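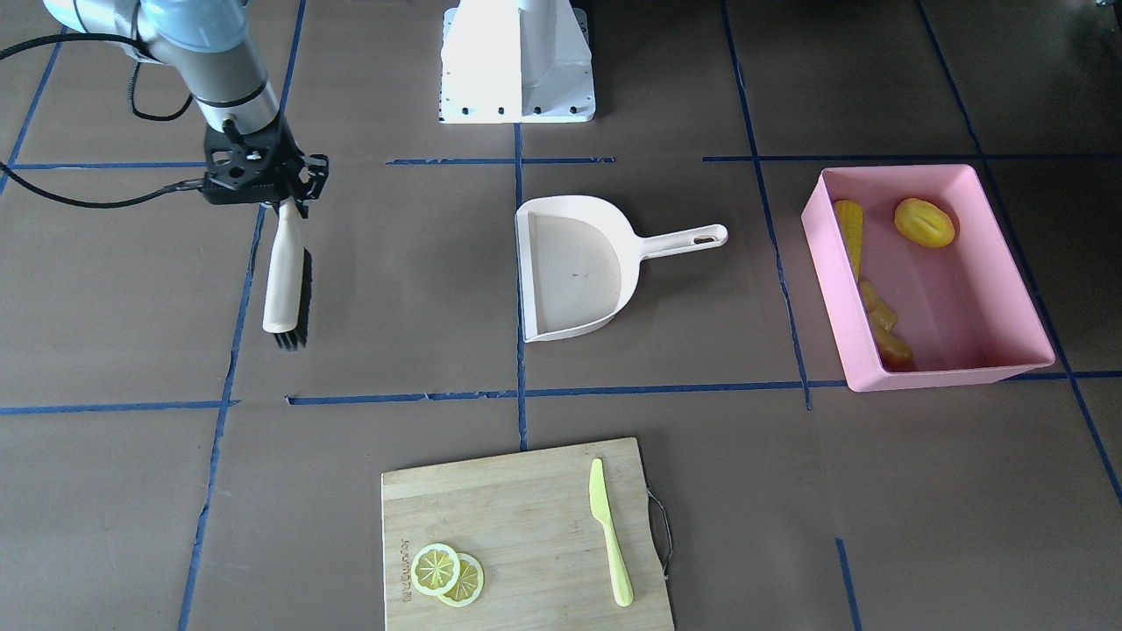
Sweeping cell, the grip question again
Posted by jafri_bench, 2024-03-05

I come back to the problem of the handle that turns in the fingers. We are building this in a shared workshop, and I have the place for the arm only two evenings in a week, so I would like to decide soon. The brush has a smooth handle and the gripper takes it from the top, with the bristles hanging down to one side. If the bristles touch something heavier than a lemon slice, I am afraid that the handle will rotate. I tried the Nultum finger pads, the soft ones, and in 50 strokes I had 6 rotations. Is it better to change the pads or to change the brush?

wistero_fan wrote:
Change the brush. Print a square sleeve for the handle, 4 mm thick, and glue it. Pads wear out and then you have the same problem in August.

plultumell71 wrote:
I don't agree with the sleeve. After that you have a brush which only this gripper can use. I would first lower the height of the stroke. Many people press too much. Also your cable makes a big loop on the mat, please tie it to the arm before you do faster motions.

jafri_bench wrote:
Thank you both. The cable I will tie, you are right. About the height I am not so sure, because with less pressure the ginger stays where it is. My layout for the next test:

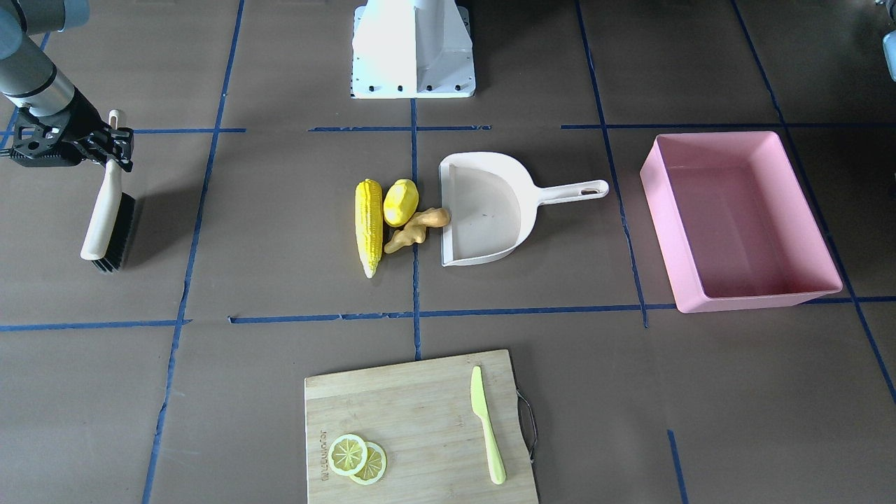

Corn, lemon and ginger on the mat, dustpan to the right of them.

wistero_fan wrote:
With ginger of this shape you need force. Sleeve.

plultumell71 wrote:
Or two short strokes. Try it before you glue anything, please.

jafri_bench wrote:
I will try the short strokes first and write the count here.

5 comments | 4 shares
Contact | Copyright Wistero Forum | Back to top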